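Visit to the Kavix stores, Skemness

The group met at the side gate at half past nine and signed in at the goods office. There were 19 of us, mostly people who run or supply small food shops, plus two from the college. Mikkel Zoëga, who manages the site, gave a short talk over coffee and then took us round in two parties. I was in the second, so we began on the shop floor and finished in the warehouse.

Kavix runs a supermarket at the front of the building and a picking store at the back, which sends orders out to smaller shops along the coast. The warehouse was automated in stages from June of the year before last. It carries 2,926 product lines. Cases are stored in a block of racking that people no longer enter during a shift. Shuttles fetch them and bring them to four stations, where a person takes out what is needed and sends the case back. The conveyor between the stations and the loading bay was supplied by Festoslow, and so was the software that decides the order of work.

The shop floor looks much like any other. Shelves are still filled, faced up and checked by hand, and Zoëga said there is no plan to change that. What has changed is the list the staff work from. It used to be written by the section head at the start of the shift after a walk round. Now it comes up on a handheld unit, sorted by aisle, and the cages arrive from the back already loaded in the same order.

We spent about twenty minutes in the snack aisle, where the bags give more trouble than anything else in the building. Cartons and tins go through the system without much fuss. Bags slump, slide over each other and fall forward, and the suction heads tried at one of the stations could not hold them reliably. That trial was stopped after six weeks. Bagged goods are now picked by hand at station four and placed by hand in the shop. 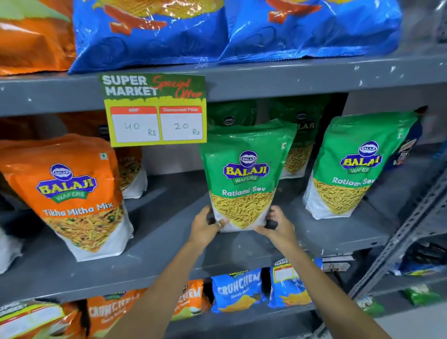 Vibeke Dalsgaard
Retail member, Northern group

The Ratlami Sev is a fair example of the work. The bag is a stand-up pouch with a clear window, and it has to be held low down on both sides to be put straight. The shelf it stands on has Tikha Mitha Mix on the left, and the Crunchem packets are on the shelf underneath. An offer sign hangs from the beam above, with the MRP of 40 Rs and the discounted price of 20 Rs written in by hand. I asked about the handwriting, as the warehouse has label printers at every station. The printers are not connected to the shop's price file. A link has been quoted for and is waiting for next year's budget.

Oluf Ragnarsson has worked in the building for eleven years, first as a picker and now between station four and the aisles. He told us he used to walk most of the day and now mostly stands. His knees are better and his shoulders are worse. The stations were set at one height when they were put in, and two of them have since been changed so that they can be raised and lowered. The other two are due to be done. Staff move to a different task every two hours, a rule that came from the shop stewards and was agreed before the second stage went live.

He also said that he misses knowing where everything is. In the old store a picker could answer a question from the shop without looking anything up. Now the system puts cases wherever there is room, and if the screen is down there is no sensible way of finding one. It went down twice last winter, once for a whole morning.

On numbers, Zoëga was open. A station handles up to 1,000 cases in a shift. The old store had 34 pickers on days and the present one has 22. Five of the difference moved to the shop, four retired or left and were not replaced, and three went to Hjaltadóttir, the haulage firm that does the deliveries. There were no compulsory redundancies, although the night shift was ended and some people lost the extra pay that went with it. Several in our party wanted to know more about that and it took up most of the questions.

Victor Tanui looks after the shuttles. He was a picker until the change and was trained on site over four months. His log for the year so far shows 498 stoppages, most of them cleared in under two minutes, and the usual cause is loose film from a pallet. He would like suppliers to use less of it. One of the suppliers was standing next to me and wrote this down.

Lunch was soup and rolls in the canteen. The next visit has not been fixed. Members who want to come should give their names to Kaj Hjaltadóttir, and bring flat shoes, as the warehouse walkway is open mesh.

11 March 2018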